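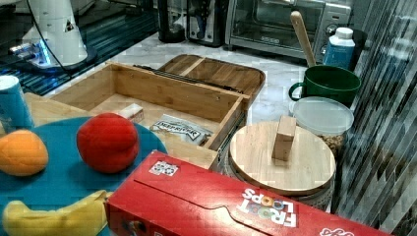 How does a food stall decide what to sell?

Have you ever stood in a food hall and wondered who chose all the dishes? One stall has soup, the next one has pancakes, and another one sells only dumplings. Somebody had to think about each of these menus, and it takes longer than you may believe.

A food stall is a very small restaurant. Often it has no tables of its own. You buy your food at the counter and carry it to a shared table, or you take it home. In the town of Bruleck there is a food hall called the Dever, with 16 stalls under one roof. We will visit one of them, which is called Magyar. It sells Hungarian food, and the owner is Covadonga Alcaraz. She is from Spain, but she learned to cook Hungarian dishes from her neighbours when she was a young woman.

Start with one dish

When Covadonga opened her stall, she wanted to sell everything she could cook. She wrote a list and it filled two sides of paper. Then she looked at her kitchen. It was as wide as a bed is long!

In a small kitchen you cannot make thirty dishes. There is no place to keep so many ingredients, and the cook would run from one pot to another all day. So Covadonga asked herself which dish she would be most sad to leave out. Her answer was lángos.

Lángos (you say it "LAHN-gosh") is a flat round bread which is fried in hot oil. People in Hungary eat it at markets and beside lakes in summer. The usual topping is garlic, sour cream and grated cheese. It is crisp at the edge and soft in the middle, and you need a lot of napkins.

Then find its friends

After the first dish, the owner looks for other dishes that can share the same ingredients. Cooks think about this very much. If you buy a big tub of sour cream for one dish only, a part of it may go bad before you sell it. If three dishes use it, the tub is soon empty.

At Magyar the sour cream goes on the lángos, on the goulash soup and on the mushroom stew. The paprika goes in the soup and the stew. Paprika is a red powder made from dried peppers. It can be sweet or hot, and Covadonga uses the sweet one, so that also small children can eat her soup.

In the end she had 4 dishes on the board. It sounds like few, but most customers were glad. With a short menu you can choose quickly, and the people behind you in the queue are not getting angry.

What does it cost?

Now comes the arithmetic. The price of a lángos must pay for the flour, the oil and the cheese. It must pay also for things that you cannot eat: the rent of the stall, the electricity, the paper plates, and the wages of the person who serves you.

Let us say the food in one lángos costs £2. If the stall sells it for £2, there is nothing left for the rent. If the stall sells it for £15, people will walk to the next counter. The owner has to find a number between these two, and sometimes she changes it when cheese becomes more expensive.

She must guess, too, how many people will come. In July, Covadonga sold some 1485 portions of lángos, because visitors were in town for the holidays. In the colder months more people ask for soup. She writes down what was sold each evening in a notebook, and she reads the old pages before she orders new flour.

Trying it first

Catrin Ifans runs Briladeck, the sandwich stall across the hall. Before she puts a new sandwich on her menu, she cuts it into small pieces and gives them to customers for free. Then she watches their faces. "People are polite and they always say it is nice," she says. "But if they come back for a second piece, I know it is true."

One sandwich had beetroot, and the bread became pink and wet after ten minutes. The taste was good, but nobody wants to carry a wet sandwich home on the bus. Catrin toasted the bread and put a leaf of lettuce under the beetroot, and after this it stayed dry for much longer.

Your turn

Plan a stall of your own. Write down one dish that you love. Then find two more dishes which use some of the same ingredients – tomatoes, for instance, can go in a soup, on a pizza and in a salad. Give your stall a name and draw the menu board. Do not forget the drinks.

New words

Ingredient: one of the foods you need for making a dish.
Portion: the amount of food for one person.
Rent: money you pay to use a place that belongs to somebody else.
Topping: food that you put on top of other food.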